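Welcome, and thanks for stopping by! Nostby is a small dataset of signal readings from bus-mounted antennas, put together by Violeta Troncoso and Chaminda Miah over one very long July. We rode a lot of buses.

## What you get

- 244 trip logs, one CSV per trip
- 16 routes, city and rural mixed
- LTE, WiFi and GNSS readings, one row per second

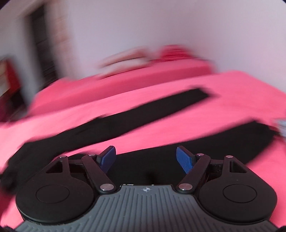 Times are in UTC, and signal strength is in dBm. Blank cells mean the router gave us no reading, so please don't fill them with zeros (I did that once and lost a whole afternoon to it).

## Loading

Each file starts with a short header block. Skip the lines that begin with `#` and any CSV reader will be happy. If your laptop is an older one, try reading 1000 rows at a time. 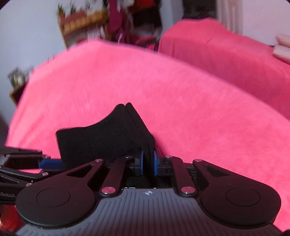 ## Known problems

Route 34 goes through a long tunnel, and the GNSS fix wanders for a while afterward. Otis Holloway is working on a flag column for those rows, and we'd love a hand with it!

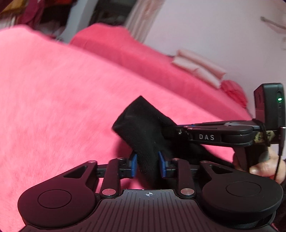 *Pink fuzzy blanket and rose-red cushion.*

## License

CC BY 4.0. Please credit "Nostby" and tell us what you make with it.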